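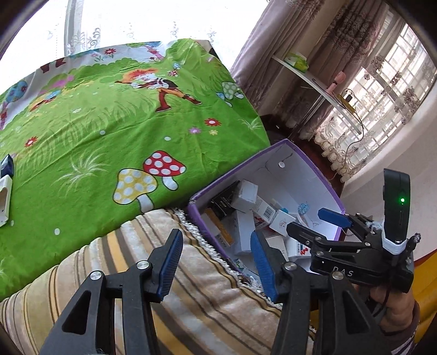

What do mason bees need in the fall?
A dry, cool place to wait in, and somebody to take the cocoons out of the tubes before the mites get to them. The bees are fully grown by then and stay asleep until March.

I asked that on the way in to the Rekamura open day, before I had even signed the visitor sheet, and it took up most of the walk from the parking lot. The station works on wild and solitary bees, mostly orchard species, and opens its doors once a year. I went with 17 other people from our growers' group.

Marjatta Manninen led the first half. She started at the nesting wall, a long south-facing stand of drilled blocks and paper tubes under a tin roof. Every tube is numbered. Last season 808 of them were capped with mud by the end of the flight period, which she called a fair year after a cold spring. The wet tubes along the bottom row did badly and that row is being taken out.

From there we went to the washing room. Cocoons are rinsed in cool water with a little clay, the loose mites float off, and the cocoons are spread out on mesh to dry. Kamran Hayat showed us how to tell a healthy cocoon from one with a parasitic wasp in it. Hold it up to a strong lamp and look for the tiny exit hole. I got most of mine wrong.

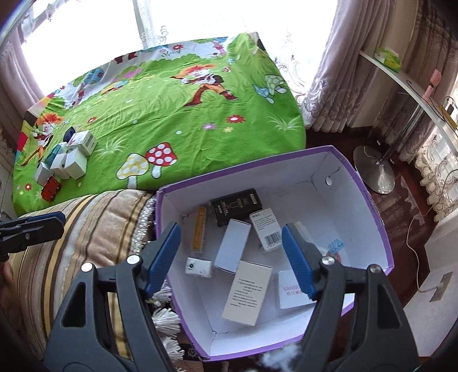

Small packages in an open box, October.

After coffee Theerawat Phuthong talked about disease. Chalkbrood is the main worry for solitary bees. The larva eats fungal spores with its pollen, dies, and dries out into a hard crumbly stick that the neighbors then have to chew through on their way out. His advice was to open every tube, throw out anything chalky, and never reuse paper liners. Wooden trays can be scrubbed and heated. Drilled blocks that can't be opened should go on the fire after two seasons – he was quite firm on that.

The cold room is kept at 2 degrees Celsius. It is the size of a pantry and hums loudly. A data logger by Voltstead sends a message if the door is left open, and Lenni Miettinen said it had gone off 30 times last winter, nearly always for the door.

Questions ran over. The one I wrote down was whether honeybee hives nearby crowd out the mason bees. Orvokki Saarela thought it depends on how much is in bloom, and that in a poor week it can matter a lot. She keeps both at Caltden and moves her hives away once the plums are finished.

Parking is on grass and gets soft. Bring boots. Lunch was pea soup and rye bread, paid for at the door. The seed table had phacelia and white clover in small bags, and I took two of each.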